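Ticket 204 – Laundry cell, second pair of arms / budget hold
Queue: Equipment requests
Opened by: Harriet Brannigan
Assigned: Raymonde Robichaud
Status: Open, waiting on quote
Priority: Medium (was Low)

HB 8:50 am
Opening this so it stops living in my inbox. Need a decision on the laundry cell before the April budget closes. Three things tangled together:

1. Left arm drops off the bus partway through a run. Comes back after power cycle.
2. Finger reach into the drum. Rear third of the drum is a no-go right now.
3. Whether we fix what we have or buy the Zanari pair and move these to the folding table.

Money in the line is 2,000 for parts and repair. Anything bigger is capital and has to go through Raymonde with a quote attached.

RR 9:15 am
Got it. Before I price anything I need to know if item 1 is a fault or wear. If it's a cable I'm not signing for new arms. Can you send the error log and say which connector was reseated last time?

HB 9:40 am
Log attached. Same message every time, "joint 6 timeout," then the gripper goes limp and the arm holds position. Happens most on the door move, never on the basket move. Last time I reseated the one at the wrist. Worked for the rest of the morning then back to the same thing.

Did NOT swap the cable, we have no spares. That's part of the ask.

RR 10:05 am
Door move being worst makes sense if it's strain on the wire. Wrist is turned all the way over for that one. Try:

– power down both arms at the supply, not the software stop
– unplug wrist connector, look for bent pins
– plug back in, tie the slack so it doesn't pull when the wrist turns
– run door move only, 10 times, no load
– write down which cycle it fails on

Then swap the left and right wrist cables and do it again. If the fault moves to the right arm it's the cable. If it stays left it's the motor or the board and we're having a different conversation.

HB 11:30 am
First set done. Failed on cycle 7, then on 9 after restart. Pins look fine to me. Tied the slack back with velcro, didnt have small zip ties.

Swapping cables now.

HB 12:20 pm
Swapped. Fault moved to the RIGHT arm. Cycle 6. Left ran all 10 clean. So cable.

Also did the reach check while I was in there. Toys as the test load like before, basket at the machine, door all the way open. 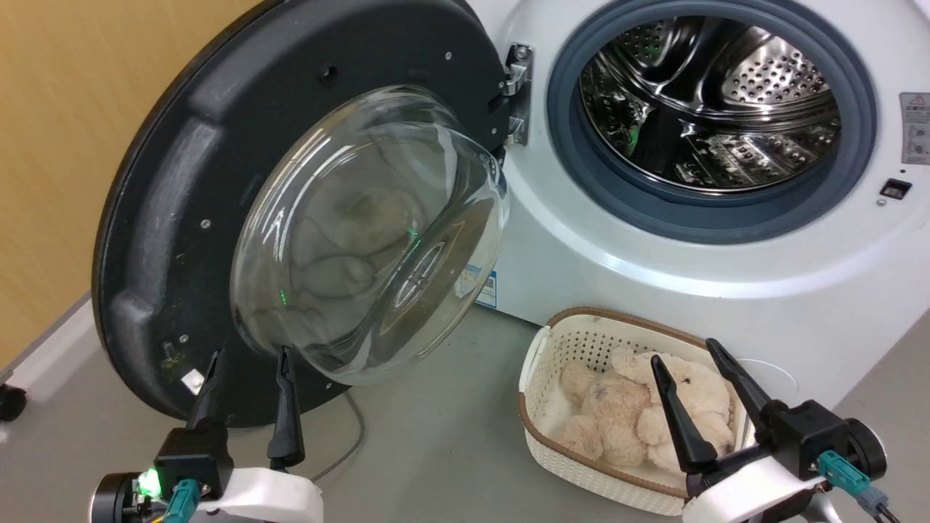
Ticket 204 – reach check, door open, toys in basket

RR 1:10 pm
Good, cable it is. That's cheap. Taking the "replace arms" part off item 1.

On reach. Door is the thing I worry about, not the drum. Glass sticks out a long way and the left gripper has to get around it every time. Longer fingers would make that worse. Has anyone priced moving the machine instead? Put it up on a stand and the arms come in level with the drum.

HB 1:35 pm
Looked at a stand last year. Ciltwood does a steel pedestal, they wanted the machine's weight and spin speed before they'd quote and I never sent it. My fault. Will dig out the manual.

Other option was longer fingers from Tetach. They do a 42 mm extension that bolts on to our grippers. We'd have to redo the collision limits around the door glass, so add a day of Baxter's time. He's booked on the conveyor job till the end of the month.

RR 1:50 pm
What does a day of Baxter cost this line?

HB 1:55 pm
Nothing on paper, it's internal. But he'll push back if it's a second time, we had him redo the limits when the basket changed.

RR 2:20 pm
Ok. How I'd split it, tell me if wrong:

Out of the 2,000, order now:
– wrist cables, four (two in use, two on the shelf)
– strain relief clips, one bag
– one pair Tetach extensions, for one arm only, to test

Hold for a quote:
– Ciltwood stand

Drop for this year:
– Zanari pair. I can't defend it with a cable fault as the reason. If you want them for throughput, write that up as its own request with cycle times, don't hang it on this ticket.

HB 2:45 pm
Mostly fine. Two changes.

Six cables, not four. The elbow run is the same part number and it's the same age as the wrist ones. If the wrist is going the elbow is next, and lead time was five weeks last order.

And extensions for the right arm first. Right does the reach into the basket and the drum, left is mainly door. Left stays as it is so we don't touch the door limits at all. Might save the Baxter day, or half of it anyway.

Agree on Zanari. Will write it up seperately. Cycle times I have are old, from before the basket change.

RR 3:05 pm
Six is ok. Right arm ok. Still want Baxter to look at the glass clearance on the right side before anyone runs it at full speed. Half an hour, not a day. I'll ask him.

Please don't run the cell on the bad cable in the meantime. Tag it so it doesn't end up back in the bin with the good ones.

HB 3:20 pm
Tagged with red tape, in the tray under the bench. Cell is down to one arm till the parts get here. Can still do basket moves with the left one, door by hand.

Part numbers for the order are in the sheet, tab "wrist." Ignore the tab called "wrist OLD," those are the short ones and they don't reach.

RR 3:40 pm
Order placed for cables and clips. Tetach wants a signed quote back before they ship, that's on my desk. Freight not included in their price, so check what's left in the line before you spend on anything else.

HB 4:10 pm
Manual found. Weight and spin speed sent to Ciltwood. Asked them for two heights, and whether the stand bolts down or sits on pads – facilities will want to know before they let us drill.

Still need:
– Ciltwood quote (HB)
– signed Tetach quote (RR)
– Baxter, clearance check (RR to ask)
– new cycle times once both arms are back (HB)
– separate request for Zanari pair (HB, after cycle times)

Changing title from "arm replacement" to what it says now. Leaving open.

RR 4:25 pm
Priority to Medium. Baxter says he can do the clearance check the morning the extensions come in, wants the cell powered off when he gets there. Next update when the cables land.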